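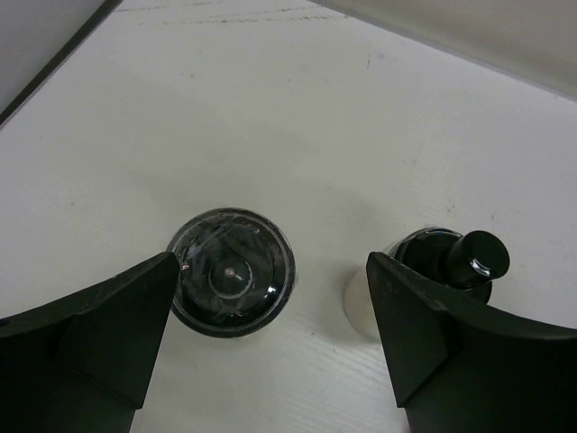 Flu season with Yesenia Alvarado

I caught Yesenia Alvarado on the phone on 24/12/2018, between patients, with a cough going off somewhere behind her. She's a nurse at the Chávez clinic and has worked every flu season there for 15 years, so I figured she'd be worn out by December. She laughed at that. "Ask me in February," she said.

The clinic ordered 2,000 flu shots this fall and she had 30 left when we talked. I wanted to know who still comes in this late. Grandparents, mostly — the ones with a new baby to visit. "They walk in and say, is it too late? And I say roll up your sleeve."

I admitted I hadn't had mine (I know, I know). She went quiet for a second and then asked me what time I got off work.

We talked a lot about the drive out to Nisness, where she and a coworker run a Saturday-style walk-in table at the grange hall whenever the road is clear. People there used to skip the shot because the trip into town ate half a day. Now they bring her tamales! "One man told me the shot gave him the flu in the eighties and he's been mad ever since," she said. "I didn't argue. We talked about his truck, and he came back the next week with his wife."

What does she do when she gets sick herself? "I stay home. I tell everybody else to, so I'd better." Soup, the couch, phone off.

She had to go after that — her next patient was already in the hall. I'm booked for Thursday morning.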